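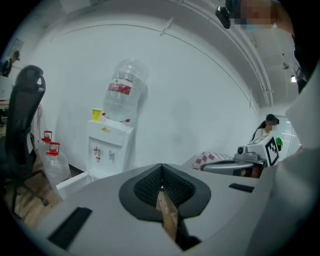 Inicio > Hilos > Vida de oficina

Portada Hilos Guardados Buscar Perfil

Lectura: 3 min

HILO: el dispensador de agua de la oficina y yo, una historia de amor con goteras

1/ A ver, que llevo semanas amenazando con este hilo y hoy por fin me he sentado con el café. En el reparto de tareas de abril me tocó EL AGUA. Yo quería las plantas. Las plantas se las quedó Itzel, que levantó la mano antes de que terminaran de leer la lista.

2/ Para quien no haya trabajado nunca con uno: es el dispensador blanco de toda la vida, de los que van de pie contra la pared, con dos grifitos delante y la garrafa puesta boca abajo encima. Parece el mueble más tonto de la oficina. Pues genera más conversación que la impresora y el aire acondicionado juntos.

3/ Primera cosa que aprendí: la gente no mira la garrafa. Jamás. Ponen el vaso, le dan al grifo, sale un hilito, dicen "uy" y se van. El "uy" es el aviso oficial de que hay que cambiarla. Yo ya lo oigo desde mi mesa con los auriculares puestos.

4/ La etiqueta roja y blanca engaña muchísimo, además. Como da la vuelta justo por el medio, desde lejos no hay manera de saber por dónde va el agua. Te tienes que acercar y agacharte un poco como si fueras a saludarla.

5/ El cambio de garrafa. Mi técnica, por si le sirve a alguien: limpio el cuello con un paño, flexiono las rodillas (¡las rodillas, por favor!), abrazo la garrafa como a un sobrino grande y para arriba. Luego viene el segundo de pánico en que la vuelcas y todavía no ha encajado. Ahí no se respira.

6/ Gualtiero lo hace con una mano en el cuello y otra en el culo de la garrafa, de un solo giro, y no se le cae ni una gota. Le pedí que me enseñara y me dijo que era "cuestión de confianza". Mi zapato izquierdo opina otra cosa.

7/ El glub glub de después, eso sí, me encanta. Esas burbujotas subiendo. He visto a gente adulta pararse en mitad de una llamada para escucharlo.

8/ Tema bidones. Al lado del dispensador, en el suelo, tenemos dos bidones transparentes con tapón rojo y asa, pegaditos a la pared. Antes vivían en el pasillo y cada mañana tropezaba alguien con ellos. Yo, dos veces en la misma semana. Los traje a la izquierda del aparato y se acabaron los gritos.

9/ Divya quería ponerlos detrás de la puerta "para que no se vean". Divya, con todo mi cariño: lo que no se ve no se rellena. Ahí los dejo, a la vista, que den un poco de remordimiento.

10/ Los vasos. Ay, los vasos. Tenemos unos amarillos de papel, pequeñitos, monísimos, que dan para tres sorbos. Siempre aparece alguno abandonado encima del dispensador, en la esquinita, junto a la garrafa. ¿De quién es? Misterio. ¿Lo piensa reutilizar? Misterio también. A mí me da cosa tirarlo y ahí se queda, haciendo juego con el logo amarillo del aparato.

11/ Propuse que cada uno trajera su taza. Éxito relativo: Norbert se trajo una jarra en la que cabe media garrafa. Cuando lo veo levantarse con ella voy calentando las lumbares.

12/ Consejo serio, que también los doy: los grifos hay que limpiarlos. Yo paso un paño con agua caliente y unas gotas de vinagre, dejo un ratito, aclaro y hago correr un vaso entero antes de que beba nadie. Lo hago los lunes a primera hora y no tardo nada.

13/ Y otro: la garrafa nueva, lejos de la ventana. Tuvimos una al sol un fin de semana largo y aquello sabía a piscina de plástico. Heather se bebió dos vasos sin rechistar y luego preguntó si habíamos cambiado de marca, jajaja.

14/ Lo que no tengo resuelto es el suelo. Siempre caen gotitas delante. He probado con una bayeta (se la llevan), con una bandeja (la patean) y con un cartelito (lo ignoran). Si alguien tiene un sistema que funcione en una oficina con humanos dentro, que me lo cuente, lo leo todo.

15/ Os dejo, que acabo de oír un "uy".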